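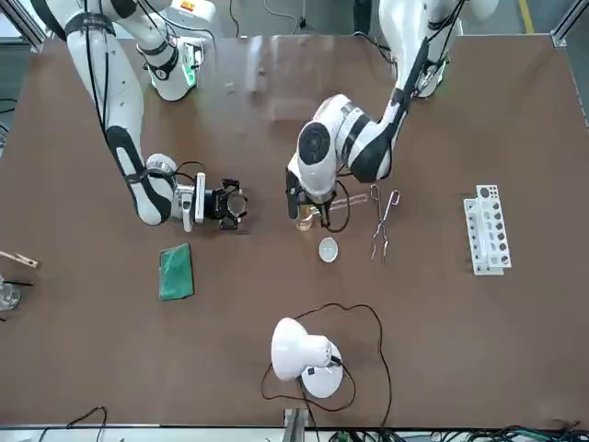

The Well at Riltdale

The man from Provbridge wanted 400 for the map, and he said it twice, as if I might be deaf as well as stupid.

"It shows the well," he said.

"Every map of Riltdale shows a well. My aunt's tea towel shows a well."

"This one grants wishes."

I asked what he had wished for. He looked down at his shoes, which had been glued at the toe, and said that was private.

I offered him five. He took it so fast that I felt cheated.

I walked out there in January, mostly to be able to say I had. The well was where the map put it, behind the feed store, with a sheet of tin over the top and a brick on the tin. I moved the brick. It smelled like any hole. I said my wish out loud, feeling like a fool, and waited until my feet went numb.

Then I put the brick back and went home by the Prorkau road. The phone was ringing when I got in. I let it ring a while before I picked it up.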